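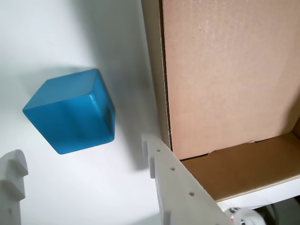 Figure 4. Cube bleu-vert aux arêtes arrondies, posé sur une surface blanche, avec son ombre grise.

4. Ce que les gens appellent « bleu »

J'en arrive à la partie de l'enquête qui m'a le plus amusée (et qui m'a coûté le plus de café). Dans les sections précédentes, je parlais de pastilles imprimées, bien plates, bien sages, le genre de stimulus qu'on trouve dans toutes les études sur les noms de couleurs. Or personne, dans la vie, ne nomme des pastilles ! On nomme des pulls, des volets, des tasses, et une tasse a un côté à l'ombre. Sur la figure 4, la face de droite est nettement plus sombre que le dessus, et pourtant on dirait volontiers que le cube est d'une seule couleur.

J'ai donc repris le questionnaire de Henalmont, en demandant cette fois aux participants de nommer la couleur d'objets du quotidien qu'ils avaient chez eux, puis de me dire s'ils hésitaient. J'ai reçu 483 réponses exploitables, dont 79 contenaient une hésitation écrite noir sur blanc : « bleu, enfin vert », « turquoise mais ma sœur dit bleu », et mon préféré, « canard, si on est de bonne humeur ». Je les ai toutes gardées telles quelles, fautes comprises.

Premier constat, les locuteurs de Woltthorpe emploient « turquoise » beaucoup plus largement que ceux de Kerico. À Kerico, le mot reste presque réservé aux bijoux et à la mer, et le reste passe dans « bleu » sans discussion. J'avais d'abord cru à un effet d'âge, mais non, les plus jeunes font comme leurs grands-parents. Il faudra que j'y retourne en novembre avec une liste d'objets plus longue, la mienne faisait la part trop belle à la vaisselle.

Deuxième chose, et là je m'avance un peu : l'ombre ne change presque jamais le nom, elle change l'adjectif. On passe de « bleu vif » à « bleu foncé » pour un même bol déplacé près de la fenêtre, très rarement de « bleu » à « vert ». Le codage Penrose, que j'utilisais jusqu'ici, confond les deux phénomènes dans une seule colonne, et j'ai dû tout recoder à la main. Le tableau 5 donne les deux colonnes séparées, commune par commune.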